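Shared Benches, Fixed Furniture

At the Pambridge workshop, white tabletops are specified as broad, smooth panels. Scuffs are logged each February and left alone unless they catch a fingernail. Effie Kerr, who keeps the furniture register, lists the main table as item 713. 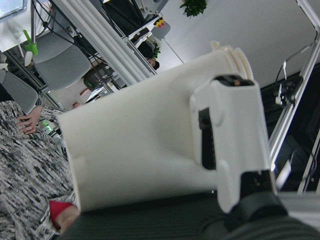
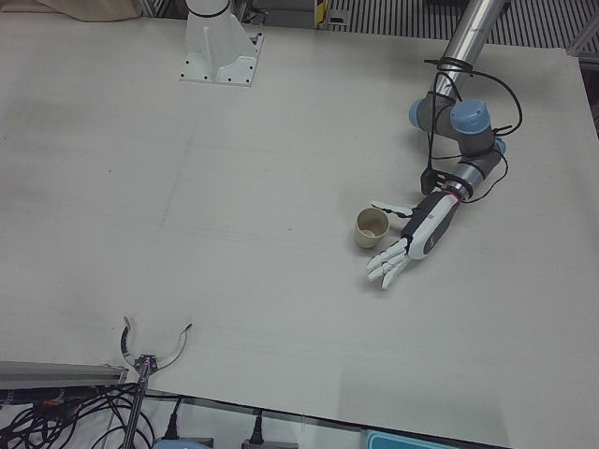 Office chairs and a white desk, first picture; the white tabletop with its faint gray scuffs, second. Photos: Prasetyo Lubis

Chairs are gray, padded and interchangeable between desks. Plants are permitted on sills and shelves. Kerr replaces a panel after 17 logged repairs.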